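Skoden flower sorting study: frequently asked questions

What is the study about?

Skoden looks at how a two-armed robot learns to put long, bendy things into narrow containers. We use artificial tulips and glass vases. The finished layout has the flowers grouped by colour, one colour to a vase.

How was the robot taught?

By demonstration. A person moved the arms through the whole task and we recorded the joint positions and camera views. The training set holds 200 demonstrations, all collected at our Durnlow site in August.

Why tulips?

The stem is thin, the leaves stick out and the head is much wider than the part that has to go into the vase. A gripper can take hold of the flower at the head or along the stem, and each choice changes how the rest of it hangs. White tulips are the hardest for us, as the policy often picks a poor grasp near the leaves.

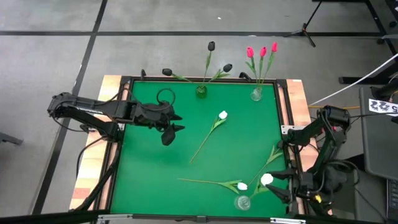

Tonantzin Zepeda wrote to ask whether gripping by the head is a fair test, given that a real bloom would bruise. It is a fair point. We make no claim about fresh flowers, and grip force was not limited in this round.

Do both arms work at once?

They can. One policy controls both, so there is no fixed rule about which arm goes first. In practice the arm nearer the stem usually takes it.

How do you score a trial?

A trial counts as a success when every flower is standing in the vase for its colour and both grippers have let go. Knocking over a vase ends the trial. We ran 200 test trials, and 17 ended that way.

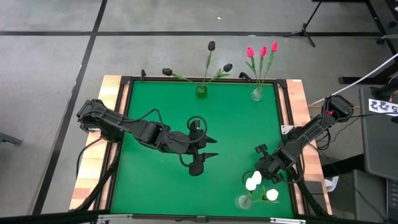
According to Ostap Sirko, the scoring is too kind, and a stem leaning hard on the rim should lose marks. We talked it over on Thursday and will report lean as a separate measure – the success rule stays as it is so that older results can still be compared.

Does it work with other vases?

We have not tested enough shapes to say. Narrow necks are next on the list.

Can I use the data?

Yes, for research. Write to Melquiades Ocampo at the Durnlow office and say which camera views you need.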